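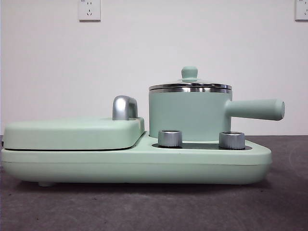 4.2 Waiting for the second statement

I should say where I was when the Stakircombe dates were called off, as it colours everything in this section. I was on a train with a ticket in my bag. I'd been following Lomard for years before I ever thought of writing a paper about the way their fans talk, and when the first notice went up on the Baloyi label page at teatime I read it as a fan and only later as a researcher. So please take what follows with that in mind (my supervisor certainly did).

The notice was short. It said the group would not be appearing, that the reason was a health matter concerning one member, and that more would follow. It didn't name the member. Within minutes there was a thread for it on Lilby, the message board I'd already been collecting posts from since April, and by midnight that thread had grown to 300 posts. I saved the lot and coded them by hand over the next fortnight, using the same scheme as in section 3.

I had expected guessing. There are five people in the band and a gap where a name should be, and I thought the thread would turn into a sort of elimination game – who had missed a radio slot, who looked tired at the airport. Some of that did happen. But only 47 of the posts put forward a name, and most of those got a sharp answer asking the poster to take it down. Far more common, with 68 posts, was what I've been calling "wording talk", where fans go over the label's sentences one at a time. Why "will not be appearing" and not "cannot appear"? Is "a health matter" bigger or smaller than "an illness"? Does "more would follow" mean tonight? The rest were mostly train fares, refunds, hotel bookings and a great many crying faces.

I find the wording talk lovely, and I also think it is doing a job. Fans who have been through a few of these announcements carry round a memory of older ones, and they lay the new one next to them. One poster had kept every Baloyi notice back to the band's first year and pasted 11 of them in a row, with the verbs in capitals. No comment, just the verbs! The replies to that post are calmer than anything before it in the thread, and several people say they are going to bed.

The second statement came the next morning and did name the member, who by then had already gone home to rest. I've left the name out here, though it is easy enough to find. What changed on the board was the tense. Before the statement, posts are nearly all in the present and full of questions. After it they switch to the past and to wishes, and the label more or less drops out of the conversation.

Figure 3. Dark grey mat and pale mint-green container in front of a plain white wall. 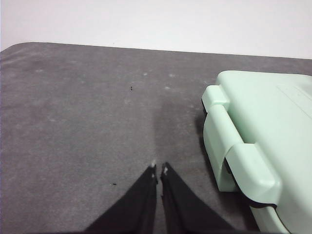

One Lilby regular, reading my draft of this section, objected that I had made everybody sound far too patient. In their view the wording talk was anger with its coat on: people were furious at being told so little, and picking at a verb was the only polite way left to show it. They also pointed out that the moderators had been removing ruder posts all evening, so my saved copy was missing them.

The point about the moderators is a fair one and I can't get round it. I saved the thread once, after midnight, and whatever had gone by then was gone for me too. On the anger I'm less sure. I went back through the wording posts and did find some I'd now code differently, mostly short ones with a lot of question marks, but the long careful ones still read to me as worry. I have kept both codes for the comparison in section 5, and a post can carry the two together.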